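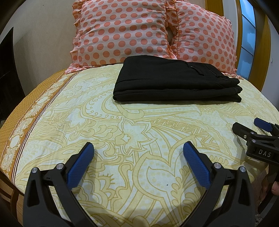 How do you fold dress trousers so they can go on a shelf without creasing?

Fold them lengthwise along the crease line, then fold the legs up twice toward the waistband, and keep the bundle flat with nothing heavy on top of it.

Use the bed as your folding surface. A table works too, but a made bed is wider and the fabric doesn't slide around. Black trousers pick up lint from everything, so shake out the sheet first and move any blankets away. Leave the pillows where they are.

What you need

A clothes brush or lint roller (I use a cheap one from Lenex)
A bed with the sheet pulled tight
A shelf or drawer at least as wide as the bundle

Steps

1. Empty the pockets. Check the small ones as well. A coin left in a pocket will press a mark into the cloth.

2. Close the zipper and the top button. Push the pocket linings flat with your hand.

3. Hold the trousers by the cuffs and match the inner and outer seams on each leg. Let the waist hang down and give them 2 light shakes.

4. Lay them on the bed with one leg directly over the other. The crotch seam will stick out in a point. Tuck it in so the long edge is straight.

5. Brush the side facing you, turn the whole thing over and brush again.

6. Bring the cuffs up to just below the knee and smooth from the middle outward.

7. Fold once more toward the waistband. You should have a flat rectangle with a pocket on top. If a layer sticks out at the side, slide a hand under it and ease it back in – pulling from the corner twists the leg.

Storing them

Stack no more than three pairs. Heavy wool goes at the bottom, thin summer cloth on top. For a suitcase, put the bundle in last.

If you don't have a shelf, Pledness makes a 300 mm deep hanging organizer that takes one pair per slot. The Grikance one is cheaper but the slots sag after a while.

For trousers you won't wear before September, refold them along slightly different lines every few weeks.

Last updated 16 Jun 2022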